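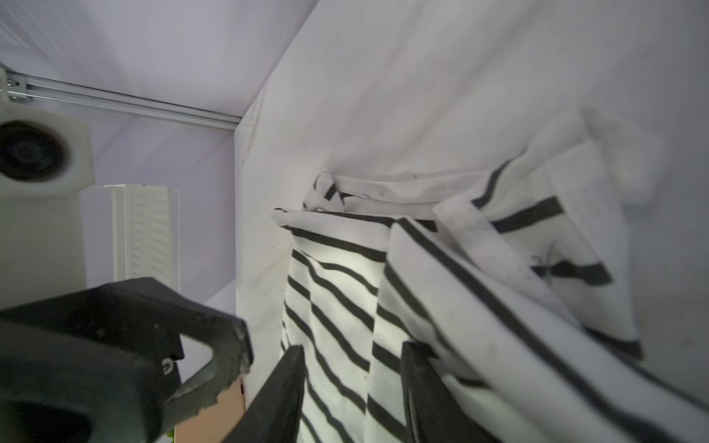
Laundering shared kitchen linens in a residents' association building – what rules are reasonable?

Posted in Household and Shared Living, 30th January

Poster: Skuvelthorpe House Residents

Our building has a common kitchen used by the residents of 20 apartments, mostly for Sunday-style lunches, holiday baking and the occasional meeting. The association supplies the dish towels, hand towels and oven cloths. Until last October each person who used the kitchen took the used linens home and washed them. This arrangement produced uneven results. Some towels came back gray, several came back smelling strongly of fabric softener, and a number did not come back.

The association now wishes to adopt a written policy and would welcome advice on the following points. First, what washing temperature should be specified for towels that are used to dry dishes? Second, should towels for hands and towels for dishes be kept apart, and if so, how is this best done without labels that wash off? Third, is it acceptable to ask residents not to use softener, or is that an unreasonable demand on a private household? We do have access to a washing machine in the basement, but it is an older Urel model with only 4 programs, and the hot program takes a very long time.

Please note that we are not seeking recommendations to switch to paper towels. That proposal was put to the residents and declined.

Clilano Housekeeping Desk

Thank you for setting out the situation clearly. Our office manages linens for several small guest houses, and the following practice has served us well.

Dish towels should be washed hot, at 140 degrees Fahrenheit or above where the fabric permits. Cotton and linen will generally tolerate this. Please check the care tag before the first wash, as blends may not. Wash them separately from clothing, bath mats and floor cloths. A towel that has been used to wipe up juices from raw meat should go directly into the wash and should not be hung up again.

Drying matters as much as washing. A towel folded while damp will develop an odor within a day, and a further hot wash does not always remove it. Where there is no dryer, hang each towel singly over a rail, with space on both sides. Hooks are less suitable, as the cloth bunches at the top and stays damp in the folds.

With regard to softener, the request is entirely reasonable. Softener leaves a coating on cotton that reduces the amount of water it takes up, and a dish towel that does not take up water has no purpose. If your existing stock is already affected, wash it once on the hot program with the usual detergent and a cup of plain white vinegar in the rinse compartment. Do not combine vinegar with bleach under any circumstances. Two such washes may be required for heavily coated towels.

For separation by use, we assign one pattern to each purpose and purchase only that pattern. In our properties stripes are for dishes, plain colors are for hands, and anything checked is for ovens and counters. The pattern cannot wash off, and new guests understand the system from a single card posted inside the cupboard door. If you adopt this, buy enough of one line at the outset, as patterns are discontinued without notice.

As to quantity, we would suggest that at least 6 dish towels be available for each booking of the kitchen. Replace them when the hem frays or when the middle becomes thin enough to see light through. Retired towels may be cut up for cleaning cloths, provided they are stored elsewhere.

Chaudhary Textile Services

We agree with most of the above. One correction regarding bleach: it should be used sparingly on patterned cotton, as dark dyes may fade or turn brown. An oxygen-based product is gentler and is normally sufficient for tea, coffee and fruit stains if the towels are soaked before washing.

New towels should be washed before use. Cotton is commonly sold with a finish that repels water, and shrinkage of several percent is normal in the first hot wash. Dark-patterned towels should be washed on their own the first time in case the dye runs.

On the matter of your machine, a long hot program is not a fault. Run it with a full but not tightly packed drum. We would also recommend one empty hot cycle a month to clear residue. For a building of your size the cost of washing centrally is small, and it removes the question of what each household does with its own detergent.

northstairs100

Ours is washed by whoever used it last and we have never had a problem. Hot water, line dry, no softener. I would not write a policy for it. Put a basket under the sink and empty it when it is full – though with a lid if you have mice.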